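Zanele Fourie and the long road back to sourdough

Zanele Fourie answers the door with flour on both forearms and a tea towel over her shoulder, and before I've got my shoes off she's asking whether I've had breakfast. I have. It makes no difference. There's a rye loaf on the bench, still crackling, and we do most of the interview standing beside it with butter knives.

She runs Grardale, the bakery on the corner opposite the Dundeck footy oval, and if you haven't been on a Saturday you should go, because the smell reaches the car park! The starter she uses is called Swanepoel, after the street where her grandmother lived.

"Gran kept hers in a jam jar with a saucer on top," she says. "She never weighed a thing. She'd poke it, sniff it and say, 'Tomorrow.' I'm 81 loaves into a notebook trying to work out what tomorrow meant."

The notebook is a beauty. Every page has the flour, the kitchen temperature and a remark in pencil, some of them unprintable. One February heatwave takes up most of a chapter, with the dough racing ahead of her and the fridge full to the door.

"I'd get up at two and it'd already be over the sides of the tub," she says, laughing. "So I cut the starter right back and used iced water. Best crumb I'd had all year."

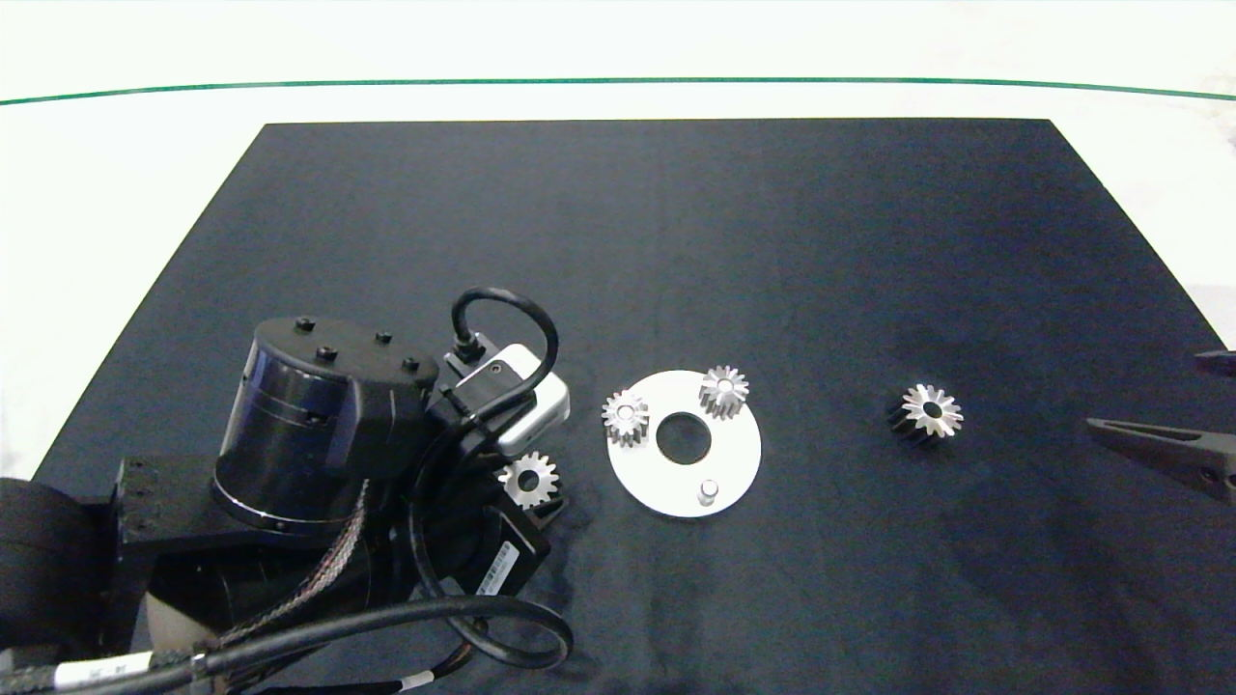
What she loves talking about most is flour. She buys a stoneground wheat from a small mill called Veruditz, and she'll happily tell you how one season's bag drinks more water than the last. She went through about 4,000 kilos of it last year, and she still opens each new sack and sticks her nose in.

"It should smell like a paddock after rain," she says. "If it smells of nothing, the bread will taste of nothing. You can't fix that with salt."

I ask what she'd tell someone whose first loaf came out like a doorstop (mine did, and so did my second). She wants to know how long I'd left it. Four hours, I admit, in a cold kitchen in July.

"Oh, mate. Seven at least! Put it in the oven with just the light on and go to the pictures."

She wraps the rest of the rye for me in brown paper, then spoons some Swanepoel into an old honey jar and tells me to feed it tonight, equal parts flour and water, and to leave the lid loose.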